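Cómo preparar un caldo de verduras asadas (y enseñar a los niños a hacerlo contigo)

Por Rosemarie Heitmann
Cocina de casa · Caldos, sopas y cremas

Llevo media vida haciendo caldo y todavía me pongo contenta cuando la casa empieza a oler. Mi madre lo hacía con lo que hubiera en el cajón de abajo de la nevera, sin receta y sin mirar el reloj, y durante mucho tiempo yo hice lo mismo (con resultados bastante desiguales, todo hay que decirlo). El caldo que os cuento hoy es el que fui afinando cuando mis hijos empezaron a arrimar la banqueta a la encimera y a preguntar qué podían cortar. Las verduras se asan primero, y ese rato de horno le da un color tostado y un sabor que los niños, al menos los míos, prefieren con mucho al del caldo blanco de toda la vida.

Se puede empezar a media tarde y tenerlo listo para la cena. Si es septiembre y todavía quedan tomates buenos en el mercado, aprovechadlos, que luego llega el invierno y los echamos de menos.

Qué vais a necesitar

3 cebollas medianas, con piel si está limpia
4 zanahorias
2 puerros, también la parte verde
2 ramas de apio con sus hojas
3 tomates maduros
8 champiñones
1 cabeza de ajos entera
2 cucharadas de aceite de oliva
1 hoja de laurel
Un puñado de tallos de perejil
8 granos de pimienta negra
2 litros y medio de agua fría
Sal, al final

También una bandeja de horno amplia, una olla grande y un colador fino. Si tenéis una estameña o un paño de algodón limpio, mejor que mejor, pero yo he colado muchísimos caldos sin nada de eso y aquí seguimos.

Primer paso: lavar y cortar

Lavad todo bien, y con el puerro poned especial cuidado, que la tierra se esconde entre las capas y después cruje en la boca. Yo lo abro a lo largo y lo dejo un rato en un cuenco con agua. A los pequeños les encanta este trabajo; los míos se peleaban por él cuando tenían tres y cinco años, y la cocina acababa como un embarcadero.

La piel de la cebolla da un tono dorado precioso, así que basta con quitar la capa más seca y cortarla en cuartos. Las zanahorias, en trozos gruesos. Los tomates, por la mitad. La cabeza de ajos se corta en horizontal y se queda tal cual. No hace falta que los trozos sean bonitos ni iguales, y por eso mismo me parece una receta estupenda para que un niño estrene su cuchillo de sierra pequeño, siempre con un adulto al lado y con los dedos bien recogidos.

Segundo paso: al horno

Calentad el horno a 200 grados, con calor arriba y abajo. Repartid las verduras en la bandeja (menos el apio, que asado me amarga), echad el aceite por encima y removed con las manos hasta que todo brille un poco. Si veis que se amontonan, usad dos bandejas. Amontonadas se cuecen en su propio vapor y no se doran, y entonces para qué hemos encendido el horno.

Dejadlas 40 minutos y dadles la vuelta a mitad de tiempo. Tienen que salir con los bordes oscuros, casi caramelizados, pero sin llegar a negro. Un trozo quemado de verdad se aparta sin pena, que uno solo puede estropear la olla entera.
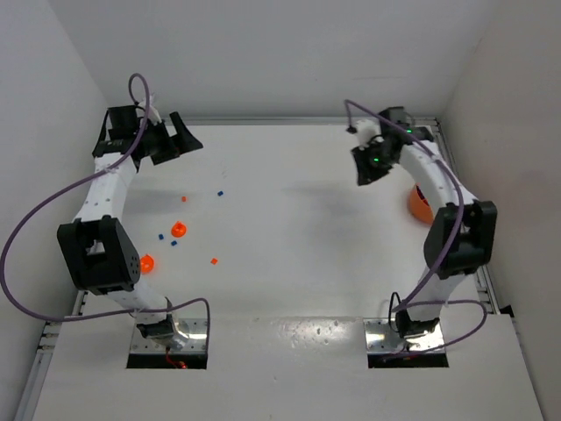 Mientras el horno trabaja podéis ir recogiendo la encimera y llenando la olla de agua. Es también el momento en que yo saco algo de picar, porque el olor abre el apetito y siempre aparece alguien preguntando cuánto falta. Unos palitos de zanahoria cruda con un poco de yogur y limón suelen bastar para ganar un rato de paz.

Tercer paso: la olla

Pasad las verduras a la olla y añadid el apio, el laurel, el perejil y la pimienta. Después viene mi parte favorita: echad un vaso de agua caliente en la bandeja todavía templada y rascad el fondo con una cuchara de madera. Todo ese jugo pegado es puro sabor, y mucha gente lo manda al fregadero sin saber lo que se pierde. Esta tarea es de adulto, por cierto, que la bandeja engaña y quema más de lo que parece.

Cubrid con el agua fría y llevadlo a hervir despacio. En cuanto asomen las primeras burbujas, bajad el fuego al mínimo. El caldo debe temblar, con alguna burbuja perezosa de vez en cuando. Una hora así es suficiente. Mi amiga Efa Probert lo deja dos y jura que gana; yo lo he probado y lo encuentro un pelín amargo, pero probad vosotros y me contáis.

Cuarto paso: colar y salar

Apagad el fuego y dejadlo reposar un cuarto de hora. Luego pasadlo por el colador con paciencia, apretando muy poco las verduras. Si las aplastáis, el caldo se enturbia (de sabor queda igual de rico, así que tampoco es un drama).

La sal va ahora. Echad media cucharadita, removed, probad y seguid poco a poco. Aquí me gusta sacar tres tazas pequeñas y jugar a catadores: una sin sal, otra con una pizca y otra con unas gotas de limón. Los niños notan la diferencia enseguida y, de paso, aprenden a sazonar, que es algo que a mí me costó años.

Cómo guardarlo

En la nevera aguanta tres días en un recipiente cerrado. En el congelador, unos 3 meses sin problema. Yo lo congelo en botes, dejando siempre dos dedos libres arriba para que no revienten, y también en cubiteras, para tener un poquito a mano cuando hago arroz o una salsa. Poned etiqueta, por favor. He descongelado más de una vez compota de manzana pensando que era caldo, y la sopa de fideos de aquella noche todavía se recuerda en esta casa.

Ideas para la cena

Con fideos finos y un huevo escalfado es una cena completa. También queda de maravilla con letras de pasta y guisantes, o con unas bolitas de patata y queso que los niños pueden formar con las manos mojadas. Si los vuestros son de los que miran con sospecha todo lo que flota, servid el caldo limpio en una taza y poned los acompañamientos en platitos, para que cada cual se eche lo que quiera. A mi hijo pequeño le conquistó así el puerro, después de un año entero de negativas.

Y con las verduras del colador, las que no estén deshechas, haced un puré: quitad las pieles de cebolla, los tallos y el laurel, sacad los ajos de su camisa, triturad con un chorrito de aceite y un poco del propio caldo, y untadlo en pan tostado.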